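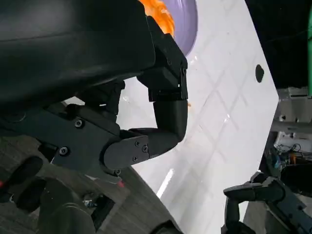
Wrist camera view, two-handed tabletop work, Trenham lab.

About the Trundus Manipulation Group

Trundus develops training methods for multi-fingered robot hands. The group was set up by Indrek Venckus and Przemysław Dudek and works from the Trenham site. Our subject is narrow: how much a grasping policy gains from a camera at the wrist when it already has one at the head.

The present method, Volmont, trains a single policy on both views. During training one view is dropped at random for short intervals, and the policy must predict the finger joint targets from whichever remains. At run time both views are used. No object models are supplied, and no markers are placed on the objects.

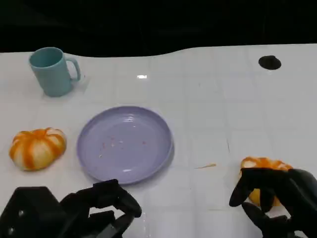 Objects are ordinary tableware and small decorative gourds. Gourds are useful because their ribs give uneven contact and a grasp planned from the head view alone tends to close too early. The training set holds 3000 demonstrations, of which 1225 use both hands. Each evaluation run consists of 20 trials per object, with start positions drawn from a fixed list.

In the July evaluation, view dropping reduced failed grasps on ribbed objects. It made no measurable difference on plates, where most errors come from edge contact. Work on that problem continues with Petrauskas, who supply our fingertip pads.

The group has four staff. Page last revised 2021-08-07.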